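Anong Phromma has spent most of her working life picking things up and putting them somewhere else. She stocked shelves for nine years, ran the returns desk at a housewares warehouse for four, and now writes task lists for Sukex, a small firm that would like a machine to do all of it. Her job title has the word "manipulation" in it, and her mother has asked her to stop saying it at dinner.

I had gone to ask her one question, which was whether I should hold off on doing my own laundry. She said no before I had taken my coat off.

"People come in and they want a date," she said. "They want me to say five years. I tell them to look at the inside of their own handbag and then ask me again."

The handbag is a favorite of hers. She keeps a list of chores ranked by how much trouble they cause, and emptying a bag onto a bed and putting everything back where it lives sits near the top, well above dishes. Dishes, she says, are polite. They keep their shape, and a plate on Tuesday is the same plate it was on Monday. A pack of tissues is a different pack every time you touch it.

"It's soft, it's slippery, it's shiny, so the camera sees a light bulb where the corner ought to be. You squeeze it and the middle moves to the ends. My niece can do it at three years old while she's crying about something else."

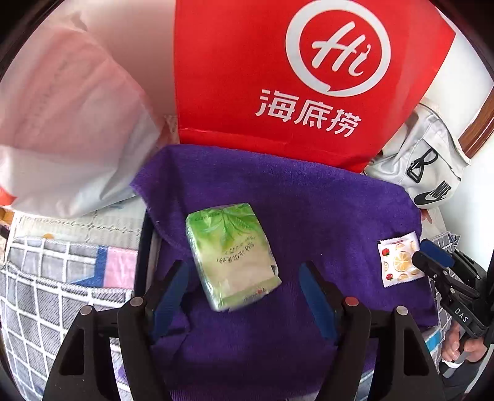

Soft goods on a soft surface: a wrapped pack and a small fruit-print packet on a towel, with two grippers at work.

The tools she works with have two fingers and are held in the hand. A person does the chore with them, slowly and with a good deal of sighing, and the recordings go off to be learned from. Phromma thinks everybody should try it for an afternoon, preferably anyone who has ever written the words "simple household tasks" in a funding proposal.

"You find out fast what your other three fingers were for," she said. "I couldn't open a bread bag. I'm a grown woman with a mortgage."

In May her group ran the same tidying job 621 times, with a few ordinary things to be lifted off a towel and put in a bag. I asked how it went. She looked at the ceiling for a bit.

"The towel went in the bag a lot."

This is a known problem, apparently. Pinch a thin packet on a fuzzy cloth and you get some cloth too. A person feels that at once and lets go. The machine, having been told to pick up what is between its fingers, does so with complete confidence. Phromma has a certain respect for that. She compared it to a cousin of hers who moves furniture.

Verna Delacroix, who sat in on the second half of our talk and ate most of the crackers, takes the brighter view. She runs the packing floor at Jelby, a mail-order business in bath linens and small gifts, and she has had a machine from Stustov on one of her lines since last fall. It puts boxed soap into cartons. It does this all day and has never asked to swap a shift.

"I love it," she said. "I'd marry it. But I gave it boxes – all one size, all facing the same way. You know who turns them to face the same way? I've got two people on that."

So has it saved her anybody? Delacroix said it had saved her around 20 complaints a week about sore wrists, and that she would take it. She tried the same arm on sample sachets, the flat kind with crimped ends, in a bin of 500. It got through the first layer nicely. After that the sachets had slid under one another and the arm stood over the bin "like my husband at the open fridge."

Both women have seen the Erraji demonstration, the one with the folded shirts, and they disagree about it. Delacroix thought it was wonderful and has watched it several times. Phromma wanted to know who had ironed the shirts.

"It's good work," she said, when pressed. "I'm not being sour. Two years ago we'd have clapped if it found the sleeve. I'd just like to see it done on my bed, with the bags still on it and the charger underneath."

I tried one last time for a date. Delacroix offered to bet that a machine would be packing her sachets before she retires, then declined to tell me when she retires. Phromma said shop floors first, because you can tell a shop floor to stand still, and homes a long way after. She would trust one with her towels now, provided there was nothing on them.

Then she picked up the cracker wrapper, folded it into a tight little square with one hand, and dropped it in her pocket while looking for her keys with the other.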